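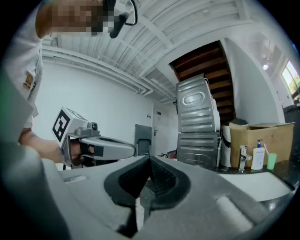
The Software Between the Hand and the Arm

By Gøran Fagerlund
5 July 2026

The first version of Ploltent was a script that Vilgot Nyberg wrote to find out why a robot kept reaching for a cup from the wrong side. The robot had been trained on recordings of people doing the same job with hand-held grippers, one in each hand. The recordings looked fine when he played them back as video. The motion that had been worked out from them was another matter. In several clips the left gripper drifted slowly through the table while the person holding it was standing still.

Nyberg works at Mateck, a company in Rarnadmont that builds control software for two-armed robots. Most of its code is ordinary. There is a planner, a safety layer, a set of drivers and a large pile of configuration files. Ploltent sits before all of that. It takes the raw recordings, works out where each gripper was at every moment, and decides whether the result is good enough to train on.

The deciding is the hard part. A gripper with a camera on it can estimate its own path by watching the room go by, much as a phone does when it places a virtual chair on your carpet. The method works well in a room with plenty of fixed detail. It works badly in front of a blank wall, and worse when most of the view is taken up by something that is moving along with the hands.

"People assume the failures are dramatic," Nyberg says. "They think the track will fly off into space. Those are easy, you throw them out. The bad ones are wrong by the width of a finger, and the robot learns the finger."

The usual defense is to add something the software can recognize without doubt. A square printed marker of known size gives the position and angle of whatever it is fixed to, provided the camera gets a clear look at it. Ploltent uses markers to tie the two grippers together. When one camera sees the marker on the other gripper, the software gets a direct measurement of the distance between the hands and can compare it with what the two separate tracks claim. If they disagree, at least one of them is wrong.

Wim Van Rooij, who joined Mateck from a firm that made surveying equipment, wrote the part that handles the disagreement. His first attempt averaged the two answers, and he took it out within a week. A good track and a bad track averaged together give a track that is slightly bad everywhere and sets off no alarms. The current version keeps both answers, marks the stretch where they part, and goes back over it using only the frames it trusts most.
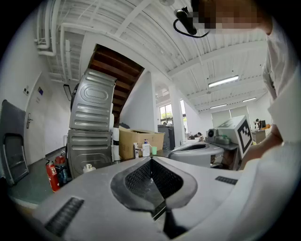 Van Rooij spends much of his time on what he calls the anchor problem. Before the software can correct a path, it needs a short list of things in the view that are not going anywhere, and it has to build that list by itself. In a large room full of household and office things, some candidates are better than others. The staircase climbing across the ceiling is excellent, with hard edges, strong contrast and no chance of being moved. The ceiling lights are easy to find but wash out and bloom as the exposure changes. A cardboard box with its flaps open is sharp and full of corners, and it may be somewhere else tomorrow. A person's forearm is the worst of the lot, close to the lens and textured enough to attract the tracker.

Ploltent now gives each feature a score based on how long it has agreed with the others. A new feature starts low and has to earn its place. The arm loses its score quickly once it moves against the stairs. The box keeps its score for one session and gets no credit in the next.

The gripper itself is handled with a mask, a fixed outline that tells the software which part of the view to ignore. That sounds simple, and for a long time it was treated that way. Then Helge Amundsen, who looks after the test sets, noticed that one group of recordings was failing far more often than the rest. The mask had been drawn for an older housing. A strip of the new one was showing along the border, perfectly still in every frame, and the tracker had taken it as proof that nothing was moving.

Amundsen went through the full set by hand. It held 2,693 recordings, and 88 of them had been accepted when they should have been refused. He now keeps those in a folder of their own, and no change to Ploltent is merged until it has been run against them.

The latest work is on timing. The two grippers keep separate clocks, and a small offset between them looks a lot like a small error in position. A team at Rønning, which shares some of its tools with Mateck, solves this by having the operator tap the grippers together at the start. Ottar Wikström, who leads the planning group, would like to do without the tap, and has a version that lines up the clocks by comparing how the two paths speed up and slow down. It does well on quick tasks. On slow ones, such as folding a towel, there is not enough change of speed to go on, and the answer wanders.

There is also a plan to move some of the checks forward, so that the person recording hears right away when a take has gone bad. Nyberg has a trial version running on a laptop – it is slower than he wants, and it complains too often. In August he will try it with operators who have never used the tool before. For now the checks still run overnight, and the list of refused recordings is waiting in the morning.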